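The Cup Count

Dumisani Botha started on the cups a little after two on Wednesday, when the lunch people had gone.
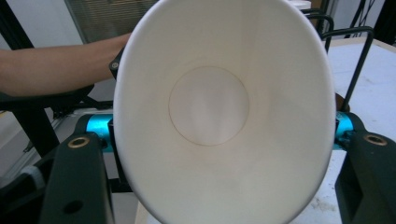

A white paper cup, looking in from the rim.

The order had come to the Triltbridge station kiosk in one tall carton. The invoice said 286 cups. Nelis, who owned the kiosk and two others down the line, had written on it in pencil: Please count. The last carton had come up short and the supplier wanted proof before they would talk about money.

He wiped the counter, dried it with a paper towel, and cut the tape. The cups were in sleeves, rim to base, and the sleeves had no number printed on them. He would have to take every cup out.

He set them down in rows of 13. He had no good reason for that number. It was how many fit between the register and the wall.

The first two rows went fast. Then he got one that didn't want to come away from the one above it, and he had to twist. When it came loose he looked inside to see if he had bent it. He hadn't. There was the wall going down and the flat circle at the bottom with its thin brown line around it where the pieces met. He had poured coffee into cups like this for six years and could not have told you there was a line.

He looked in the next one. It had the line too.

His mother had worked at a place that made cups. She never said much about it. She came home on the 5:40 bus and sat in the kitchen with her shoes off, and if he asked what she did that day she said, "Bottoms." He thought that was very funny when he was seven. He used to ask her just to hear it. Later he understood that she stood at the machine where the bottoms went on, and that someone else did sides, and that she had wanted to be moved to packing, where you could talk.

The factory was in Celter, past the water tower. It had been a furniture store for a while after it closed, and then it was a lot.

A woman came to the window and asked for tea.

"Small or large?"

"Whichever you've got out," she said, looking at the counter.

He took a cup from the end of the fifth row and made the tea and gave it to her. Then he wrote a 1 on the back of the invoice so he wouldn't forget. She put her change in the jar and went to stand under the clock.

By three he had filled the counter and had to stack the rows back up and start again. He wrote the number of rows down each time. The 3:09 came in and seven people got off and none of them wanted anything. Rennie from the ticket office came over with his own mug, as he always did, and leaned in at the window.

"Doing inventory?"

"Counting cups."

"Why?"

"Nelis wants them counted."

Rennie watched for a while. "You're looking in every one," he said.

"I'm checking them."

"For what?"

Dumisani filled the mug and passed it back. "If the bottom's on right," he said.

"Is it?"

"So far."

Rennie went back to the ticket office. He left a ring on the ledge and Dumisani wiped it up.

He had asked her once, near the end, if she remembered any of it. She was in the chair by the window with the blanket over her knees. It was June and too warm for a blanket, but she liked the weight. She said you got a feel for it. You could tell a bad one by the sound when it dropped, before you ever saw it. She said they were allowed 9 bad ones in a shift, and after that a man came over and stood behind you.

"Did he ever stand behind you?"

"Once," she said. "I had a cold."

When the last sleeve was empty he added up the rows on the back of the invoice. He added them again from the bottom. Then he put in the 1 for the tea. It came to 252, which was 34 short.

He wrote the number under Nelis's note and signed it. He put the cups back in their sleeves and the sleeves on the shelf, and kept one out. He turned it over and let it drop on the counter from the height of his hand. It made a light, hollow sound and rolled toward the register. He picked it up and did it again.

A man at the window asked if he was open.

"Yes," Dumisani said. "What can I get you?"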